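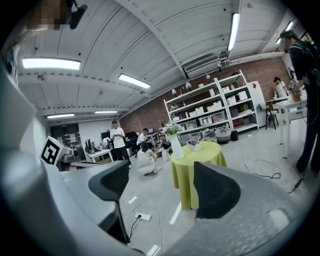
I'm looking for people who want to sing something long, strange and mostly quiet with me this winter. The piece is called Plunimero, it's for a big group of untrained voices, and I've been writing it on and off for longer than I'd like to admit. It has no solos, no Latin and no high notes that would scare you (I wrote it for my own range, and my own range is not impressive). We'll be rehearsing at the Staniforth building, and if you're hoping for stained glass and oak pews I should warn you now that you'll be singing up at a white corrugated ceiling with long beams across it and fluorescent lights, with an air-conditioning vent for company. I love it. A hum in there goes up and hangs around for a second before it leaves, and half of what I've changed in the score this fall is so that we can stop and listen to that happen.

So, who am I after? Anybody over 16 who can hold a note while the person beside them holds a different one. If you don't know whether you can do that, come and find out with us on the first night. I've got 46 people signed up already, mostly left over from the thing we did on the ferry dock two summers ago, and I need 77. It's a fussy number, I know. The last section splits into seven groups of eleven and it just doesn't work with fewer, I tried it with coins on the kitchen table and then with actual people and both times there was a hole in the middle.

Low voices, please, please, please. We've got plenty of altos (hello altos, you're wonderful) and a decent bunch of sopranos, but the bottom end right now is Barry Marsden and a few friends he talked into it, and Barry can't carry a forty-minute drone by himself, though he's offered. If you mumble, if you were told to mouth the words in fourth grade, if your voice is the reason people hand the phone to your wife, I want you in the back row. Women with low voices too! Two of the best basses on the dock were women.

You do not need to read music. The score is partly regular notes and partly what Esi Eshun calls my weather maps, big sheets with shapes that swell up and thin out, and everybody learns it by ear anyway. Esi runs the ear-training part. She'll sing you a line, you sing it back, she makes a face, you sing it again. People who do read music sometimes have a harder time for the first couple of weeks, so if that's you, bring patience and leave your pencil at home. (OK, bring the pencil. We do make some marks.)

The practical stuff:

Rehearsals are Tuesday evenings, 7 to 9, for 8 weeks, and then two performances in December on the same weekend. I'm asking people to make at least six of the eight rehearsals. I'm not a monster about it and I know kids get sick and shifts get moved, but the drone section is built on everybody breathing at different times, and that only comes from being in the room with the same neighbors week after week. If you already know you'll miss three or more, sit this one out and let me put you on the list for spring.

There's a break in the middle with tea, and coffee that Darragh Fahy makes too strong. Snacks are whatever people bring. No nuts, please, we have one serious allergy in the group.

It costs nothing to take part. It doesn't pay either, I'm sorry to say, apart from bus fare, which we can cover in cash on the night if you ask Darragh. The Jerwood bakery is feeding everyone between the two performances, and they make a potato pie I'd sing for all by itself.

You'll be standing for some of it and sitting for some of it. If standing isn't going to happen for you, then sit for all of it, that's no problem at all and you won't be stuck out on the end. The groups are arranged so there are chairs all the way through. The way in is flat, there's no step, and the accessible restroom is on the same floor as us. I print large copies of the weather maps for anybody who wants them, and Milagros Farías can go over everything in Spanish, either during rehearsal or on the phone beforehand. She's also the person to talk to if you've got a hearing aid and you're wondering how it'll cope with that many people humming. She wears two and has strong opinions about where to stand.

What to wear: normal clothes, in layers. For the performances, anything dark blue or gray. Don't buy something new for it! Soft shoes matter more than the color of your shirt. There's a very quiet walk in part three where everybody changes places, and one pair of squeaky sneakers can flatten it.

People keep asking me what it's about. The words come from the notebooks of a Firnent river pilot, one of those men who wrote down the depth and the wind every single morning and hardly ever anything else, except that now and then he'd put in a line about his sister. We sing the depths and the winds. The sister turns up four times. I get a bit wobbly at the third one and you're allowed to as well.

There's no audition. What happens is you come to the first rehearsal, sing in the middle of everybody for two hours, and then go home and decide whether you want more of that. If you'd like to bring someone, bring them, people who come in pairs tend to stick. I will split you up for the last section, though, so be warned.

To sign up, send me a message through the contact form with your name, a phone number, and whether you think of yourself as high, low or no idea. "No idea" is a perfectly good answer and it's what I put when I joined my first choir. Tell me too if there's anything about getting here or being in the room that I could make easier. If you don't like forms, call in at the Jerwood bakery and leave your name with Stuart Inskip at the counter, he's got a clipboard. I'll get back to you within the week, and if I don't, nudge me, it means I've lost the piece of paper.

Basses, I'll be by the door on the first night with your name tags.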